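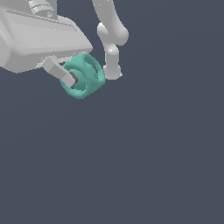 Mavport Cell Planner review: is it worth paying for before you buy an arm?
Posted 2021-10-28

I run the assembly side of a small shop that makes hand-operated valves. Last winter we were given money to automate one job, which is picking up a plastic handwheel and passing it along to be fitted. Before we asked for quotes I took out a subscription to Mavport Cell Planner, a desktop program that lets you load arms and grippers, bring in your own part, and try the motions on screen. I have now used it through one full purchase, so this is a review from the buyer's side. I am not a programmer and I didn't use the scripting tools at all.

What it costs

Mavport is $89 a month for one seat. You can stop and start, and your projects stay on your machine while you are stopped. I paid for February, dropped it while our quotes were coming in, and picked it up again before we signed. There is a yearly plan, but for one cell I don't see the point.

The gripper library is extra. The base subscription comes with a few plain grippers and the add-on was $301, paid once. Look through the free list first. I bought the add-on in the first week and ended up using a gripper I already had.

Our planning budget was $3000, kept apart from the money for the equipment. That had to cover software, sample parts, and a day at the supplier's demo room. We stayed under it. If your budget for planning is zero, as ours was the first time we tried to do this, ask for some before you do anything else.

Setting up

Installing took one coffee break. Importing our part took most of a day. The handwheel has a notched rim and open spokes, and the first import filled the gaps between the spokes so the gripper treated it as a solid disk. There is a setting called "keep openings" on the second page of the import window, and it is off by default. I found it by reading the forum. Once that was on, the part came in properly.

I'd suggest starting with no table, no guarding, and no conveyor. Just the arm and the part. Every time I added the rest of the cell too early, I spent my time moving the view around to see past things.

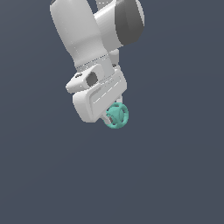 Handwheel in the gripper, plain background.

Picking the gripper

This is where the program paid for itself. A wheel with spokes can be gripped by the outer rim, by the hub, or by putting a finger through one of the openings. The three choices lead to different fingers and different prices, and they also decide how much room you need around the part.

We had a quote from Baltex for custom fingers shaped to the rim. They looked good on paper. In Mavport I could see that once the wheel was held that way, the hand sat over most of the part, and the next step in our process needs to get at the rim. I tried the stock fingers with a hub grip and with a grip through the opening. We went with stock fingers, and a set of replacement pads from Baltex at $33 each.

I don't want to make this sound more scientific than it was. The program does not tell you which grip is best. It gives you a contact warning when parts run into each other and a reach warning when the arm can't get there. The rest was me turning the view and looking.

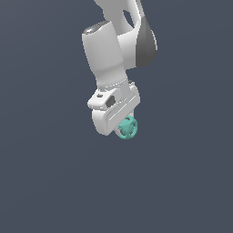
The view controls are good, and I used them more than anything else. You can save a camera angle with a name and come back to it after changing the gripper, so you are comparing like with like. I saved one from the operator's side and one looking along the hand. When El Idrissi, the integrator we hired, asked why we wanted the hand turned the way we did, I sent the saved views and that ended the email chain.

Planning for more than one arm

You can put a second arm into a project on the base plan. I expected to pay for that. I used it to work out whether a handover was possible in the space we have, and then to decide we didn't need one. A second arm would have meant another controller, another stand, and more guarding. Being able to drop that line from the request for quotes was worth more to us than the subscription cost.

The reach check works for both arms at once. The contact check is slow with two, and on my office computer it sometimes froze long enough that I thought it had crashed. Save often.

What I don't like

Weight and grip force. You can type in a part weight, but the program assumes the grip holds. Anything slippery or soft has to be tried with real hardware. We took a box of handwheels to Dollcombe, the dealer we bought the arm from, and spent the day on exactly that.

The price estimator. Mavport will total up a cell for you, but it only counts the arm, the gripper, and the stand. It leaves out cabling, air, guarding, freight, and training. Our estimate came out far below the lowest quote. Use your own spreadsheet.

Printing. The reports come out with dark backgrounds and there is no switch for it. If you need to hand paper to someone who signs things, plan on a lot of ink or take the pictures into another program first.

Help files. They are written for people who build cells for a living. The forum is better, though the search is poor.

Who should buy it

A shop that is about to ask for quotes on a first arm and has an awkward part to pick up. If your part is a plain box, the dealer can probably tell you what you need over the phone. If you have already signed with an integrator, ask what they use, as they may share their model with you at no charge. El Idrissi would have done so, and I only found that out after my second month was paid.

I would buy it again for the next job, one month at a time and without the gripper add-on.

Rating: 4 out of 5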